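Diltcombe textile bank fills up in a weekend, mostly with pillows

The new textile bank behind the Diltcombe parish rooms opened on Saturday morning and was full by teatime on Sunday, which its supporters are calling a triumph and the man who has to empty it is calling something else.

Hrefna Bech, who spent most of February writing letters to get the thing installed, had expected coats. The leaflet pushed through every door in the village mentioned coats twice. It also mentioned shoes tied in pairs, curtains with the hooks taken out and "clean bedding in usable condition", and it is that last phrase which seems to have caught the public imagination.

"People read the word bedding and stopped there," she said on Sunday evening, standing beside a stack of quilts as high as her shoulder. "We have had two coats. One of them is mine."

The bank holds 400 kilos, according to the plate on the side, but whoever worked that out was not thinking of pillows, which weigh next to nothing and take up all the room in the world. By three on Sunday the flap would no longer close. By four, bags were being left on the grass, and Preben Kirkegaard had been telephoned in the middle of his lunch, a meal he takes late and does not like to leave.

Mr Kirkegaard has the key to the bank and a van to go with it. He made three trips to the store at Gredberg and has asked that it be recorded that there is no lift at Gredberg.

Part of the trouble is that Diltcombe has not had a proper clear-out in years. The jumble sale stopped when the hall roof did, and the charity shop on Enell Street takes clothes on weekday mornings only, when anybody with a wardrobe worth emptying is at work. Things have been piling up on spare beds and down the backs of them ever since. 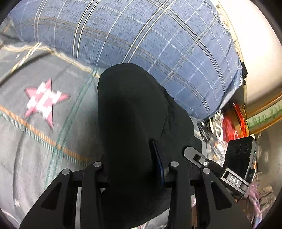

The leaflet suggested starting with the bed, on the grounds that everyone has one and most of them have become shelves. Strip it down to the mattress, it said, and put back only what you would be happy for a guest to see. Asger Overgaard of Mill Lane tried this on Saturday and by his own account was at it until dark. He found a carrier bag full of other carrier bags, a library book and a hot water bottle he had replaced the winter before last.

"You start off quite brisk," he said. "Then you find something tucked down by the wall and you have to sit and think about it."

He kept the hot water bottle. He now has two.

There is some disagreement about what counts as usable. Ms Bech takes a firm line on pillows and would like anything with a worn edge or a coming-apart seam to stay out of the bank and go to the animal shelter, where standards are lower and the clientele less likely to complain. Ásdís Sveinbjörnsson, who runs the mending table in the parish rooms every other Thursday, thinks this is defeatist. A frayed corner is ten minutes' work, she says, and a child's quilt with a bit of life left in it should never be put down for a dog.

She has taken home a car boot full of rescued covers to prove the point. Her husband was not available for comment, though he was seen moving a chair.

The parish council had set aside money for the bank to be emptied once a month, a figure reached before anyone had looked inside Diltcombe's cupboards. Councillor Ívar Dalsgaard said it would now be emptied weekly until things settled down, and that he had every confidence they would. He also confirmed that the sum of 1000 pounds put by for publicity would not, after all, be needed.

Residents are asked to hold on to any further pillows until the end of the month. Bags should be tied at the neck and put inside the bank, and if the bank is full they should go home again with whoever brought them. Leaving them against the door of the parish rooms is not allowed, as the yoga class found out on Sunday night when it tried to get out.

Coats are still very welcome. Mr Kirkegaard can be reached through the parish office, but not between one and three.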